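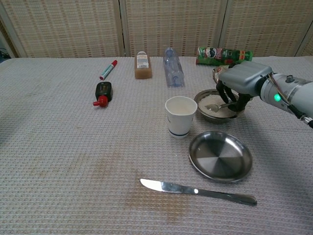
Recording spoon demos without losing your weekend

Posted 5 October 2018

If you've got an arm, a gripper and a policy you'd like to train on kitchen jobs, sooner or later you'll be sitting at a table with a spoon in a bowl, wondering why your examples are such a mess. I've now recorded 2,000 episodes for the Drostine project (a tabletop set, all scooping, placing and moving dishes) and I threw out more of the early ones than I care to admit. So this is how I'd set up a session if I were starting again tomorrow.

Pick one task and write it down

I mean one sentence, on paper, taped where you can read it. Ours for the spoon set is "take the spoon from the small bowl, carry one scoop to the plate, put the spoon back." Before we had that sentence, half my episodes ended with the spoon on the plate and half with it in the bowl, and the model learned to hover between the two like it had forgotten why it came into the room. Decide where the episode starts, too. I start with the fingers open and clear of the bowl, and I stop recording once they're open and clear again.

Cover the table

A bare shiny tabletop is a pain. You get glare that moves as the sun does, and metal dishes slide when a finger bumps them. I use a light grey waffle cloth, which grips the dishes nicely and makes dark fingers easy to pick out. It gets stained. I leave the stains alone unless they're big, and I swap cloths between batches so the model doesn't fall in love with one of them.

Put some clutter out

This was the biggest improvement for me! My first batch had a bowl, a plate and nothing else, and the trained policy fell to bits the moment somebody left a pen on the table. Now I scatter ordinary stuff along the back: a marker, a snack packet, a bottle or two lying on their sides. A paper cup goes in close to the bowl so the arm has something to steer around. I like a table knife near the plate as well, because it's shiny metal with a handle and the model has to learn it isn't the spoon. (Take anything properly sharp off the table. A butter knife does the job.)

Move the clutter every ten episodes or so. I set a kitchen timer at first and then gave up and put a note on the screen.

Set the spoon up so it can be grabbed

Lean the handle up on the rim, pointing toward the side the gripper comes from. Fingers that curl down from above can close on a raised handle, but a spoon lying flat in a shallow bowl is horrible. Once you've got a good stack of easy ones, start turning the handle a bit each time. I do the easy angle for the first 27 episodes of a session, just to get my hands warmed up on the controls, and then start varying it.

Fill the bowl about halfway. Overfill it and you'll be vacuuming the waffle cloth, and powder gets into every one of those little squares.

Drive slowly, but don't stop

When you're teleoperating, it's tempting to freeze above the handle while you line things up. Try not to. Long pauses teach the policy to pause, and ours once sat over a bowl until I turned it off. Slow and steady is much better. If you miss the grasp, keep recording, back off a little and go again, then tag the episode "retry". Those turned out to be some of the most useful ones we have. If you knock something over, stop and bin it.

Check your cables before every block

Ours run along the outside of the arm, and a tight turn at the wrist can tug them. I take the arm through its full range with nothing on the table, look for anything stretched, and only then lay out the dishes. Check the status light while you're there. It takes a minute and has saved me at least one very bad afternoon.

Label the same day

I've tried leaving it till Monday. You won't remember which run had the funny grasp. My labels are just success, retry or fail, plus the handle angle and which cloth was down. Anything fancier and I stop filling it in.

Sheikh format or your own?

We save in the layout the Darkham lab uses, mostly so we can share sets with them, and convert to Sheikh later for training. If you're on your own, pick whatever your training code reads and don't fuss. The Ciltberg converter handles both, though it chokes on episodes under 19 frames, so filter those out first.

I'm aiming for 4,000 episodes before we retrain. Next up is pouring, and I'll be buying more cloths.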